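4.2 Drinking vessels and the shared table

Of all the things we asked about in the Lostport households, drinking vessels turned out to be the ones people were happiest to talk about, and also the ones they had thought about least. Chairs had stories attached, and so did cooking pots, but a cup was just a cup until we asked where it lived during the day, and then the answers went on for quite a while. We have tried in this section to keep some of that pleasant untidiness, while still drawing out the patterns that matter for the argument in Section 5.

Our inventory covers 38 households and lists 206 vessels that were in use at least once a week. We left out wine glasses, anything kept for holidays, and the commemorative mugs that sit at the back of a good many cabinets in Lostport (the Codby study did count these, so the totals should be compared with some care). Of the 206, a little under half were what we call open vessels, meaning cups, mugs and tumblers with no lid of any kind. The rest were bottles and lidded travel mugs, with insulated bottles making up the larger share.

We had expected the two groups to stay apart, with open vessels at home and closed ones out in the world. That is the picture given in Grewal's earlier work on commuters, and it makes good sense for people who are mostly observed on trains. In the home, though, the line was much softer. A bottle filled in the morning for work came back in the evening, often with some water still in it, and was set down on the kitchen table and simply carried on being used. Several people told us they poured from the bottle into a cup once they were home, and one mother of three described her own bottle as "the pitcher, really, if I'm being truthful about it." We came to call this pattern settling, and Figure 6 shows the kind of pairing that goes with it: a tall closed-type vessel, opened, sharing a tabletop with a plain tumbler.

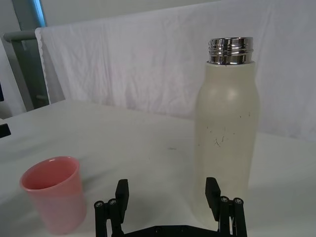
Figure 6. Insulated bottle with the cap off, and a pink plastic tumbler, on a white tabletop.

The two objects wear their lives rather differently, and this deserves a few words. Scuffs and scratches were the most common marks we recorded on insulated bottles, and the one in Figure 6 has a cluster of thin dark ones at the middle of the body, easy to pick out against the pale cream finish. Owners tended to be fond of such marks, or at least forgiving of them. They could often tell us which dent came from the car door and which from the gym floor, and only a handful said that wear of this sort would lead them to buy a new bottle. Plastic tumblers got no such affection. When they looked tired they were moved down a rank, first to the bathroom, then to the garden or the paint box, and very few people could say when that had happened.

Caps were another matter altogether, and a lively one. With screw-top bottles the cap has to go somewhere once it is off, and in the evening interviews we heard about caps on windowsills, caps in pockets, caps under the edge of a plate, and one cap that had spent most of February behind a toaster. People who had settled a bottle on the table usually left it open for the whole meal, which of course gives up a good part of what the insulation is for. They knew this perfectly well. What they wanted at that hour was water within reach and no fiddling, and the cap went back on when the table was cleared - or the next morning, if it could be found.

Color did more work than we had guessed. In 20 of the households, each child had a cup of a fixed color, and in most of those the arrangement had never been announced by anyone. It had grown up around a mixed set of tumblers, usually the inexpensive stacking kind such as those sold locally by Plokar, and it was defended with real energy by the younger members of the family. Bottles were less often sorted this way. Adults picked them in quiet shades, cream and gray and dark blue, and where two in a house looked alike a strip of tape or a sticker was added near the base.

One limit of this part of the study should be mentioned. Our visits fell mainly between late afternoon and bedtime, so we know a great deal about vessels as they come home and rather little about them as they leave. The diary entries described in Section 3 fill part of the gap, although cups appear in them far less often than bottles do, and tumblers used only by children hardly appear at all.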